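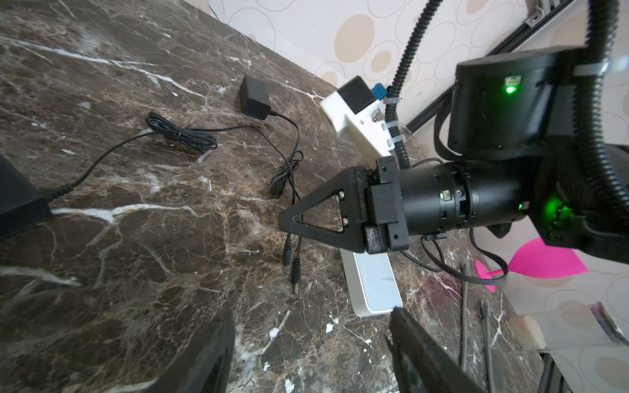 Prapai Ratanaporn objected that a policy which succeeds 161 times out of 200 has told the reader very little until one knows what happened in the other attempts. The remark was left under my October post on the Clornska method, and I have taken longer over it than I intended. It deserves a proper answer, and this post is an attempt at one.

To restate the position briefly. Clornska is our procedure for training a two-arm policy from demonstrations in which the operator is permitted to stop, back away and begin the approach again. Our earlier procedure, Kivell, discarded any demonstration containing such a pause. The view at the time was that hesitation in the data would produce hesitation in the robot. Both were tested on the same task: one arm takes a thin cable by its plug, passes it to the other arm, and the second arm lays it down clear of the adapter. Each procedure was given 200 attempts.

The failures under Clornska were read through individually, from the joint records as well as from the cameras. The largest group concerns the handover. The receiving gripper closes before the plug lies fully between its fingers, the giving gripper opens on schedule, and the cable falls. I had expected the larger share of errors to come at the first grasp, as the cable is thin and dark and the surface beneath it is dark as well. That expectation was wrong, and the October post should not have stated it with such confidence.

A smaller group is more troublesome. In these attempts the policy learned to back away, as we had hoped, but having backed away it did so again, and went on doing so until the time limit. The original view behind Kivell therefore has something in it. Hesitation can be copied. What Clornska appears to offer is a policy that copies useful hesitation more often than the other kind, and I would not at present claim more than that. 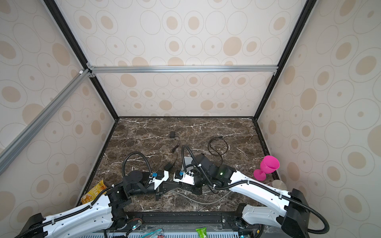
The cell at Prurholm, with the two grippers close together over the marble floor.

Prapai Ratanaporn raised a second point, concerning the patterned walls and the loose articles on the floor. Would the result survive a plain background? I cannot say. The walls were chosen before either procedure existed and have been kept so that older results remain comparable. The loose articles were moved between attempts according to a written list, and the same list was used for both procedures. This makes the comparison between the two a fair one. It does not make it a general one, and a reader who wishes to use Clornska in another setting should treat the October figure as belonging to our cell.

There is also the matter of the wrist cameras. When two grippers meet, each camera has a good deal of the other arm in view and rather less of the cable. We tried a version of the policy without the wrist views, using the fixed view alone. It was stopped after 67 attempts, as it was plainly doing worse at the first grasp and the time was needed elsewhere. I mention it for completeness. It was not a full trial and I shall not quote a rate from it.

Klinhom, the labelling tool used to mark the start and end of each pause, caused 2 errors in the training set. In both, the end of a pause was recorded before its beginning. These have been corrected and the policy has been trained again, but the full test has not yet been repeated. The October figure consequently refers to the uncorrected set. Should the repeated test differ by any meaningful amount, the earlier post will be amended and the change noted at its head.

The next step is to alter the handover itself. At present the giving gripper opens after a fixed delay. It would be better for it to wait until the receiving gripper reports resistance, although the motor current is a noisy guide to that with so thin a cable, and early readings have been difficult to interpret. Suggestions on filtering would be welcome, particularly from those who have worked with small plugs and connectors.

The list of failures, with my note against each, will be supplied on request.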